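Open Day at the Merard Animal Shelter

The Merard shelter opened its doors on a Friday in December. The site houses 142 animals, mostly cats, against a licensed capacity of 165. Admission was free and the route was signposted from the parking lot.

The tour began at intake. Each animal is scanned for a chip, weighed, and held in isolation until a vet has cleared it. 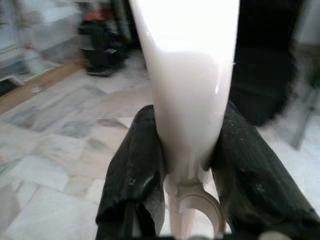
Records are kept in Gakerlow, a database the shelter adopted last spring. Each cage card carries a code that opens the feeding and medication log. Paper sheets are still used on the night shift.

The cat wing has 17 pens, each with a raised shelf and a hatch to an outdoor run. Air is drawn out at floor level.

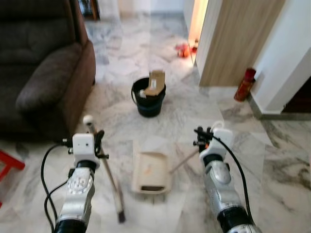
Litter control takes up most of the morning shift. Pens are spot-cleaned before feeding and disinfected when an animal leaves. Dry material is swept up first, and a long-handled broom with a round white knob on the end of the handle is adequate for this on a hard floor. Disinfectant follows, with a ten-minute contact time.

The Escobedo kennel block dates from 2000 and is due for new drains. Noise was high during our visit. Bonded pairs are kenneled together and listed as a single adoption.

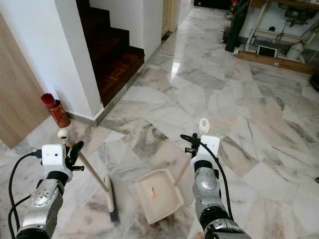
Broom with dark bristles on a marble floor.

Adoption interviews take place in the Vundetti room, next to the exit. Applicants with a resident pet are asked to bring it for a supervised meeting.

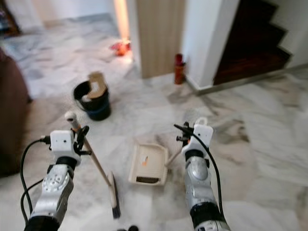 Visiting
The cat wing is open in the afternoon. Dog viewings are by appointment.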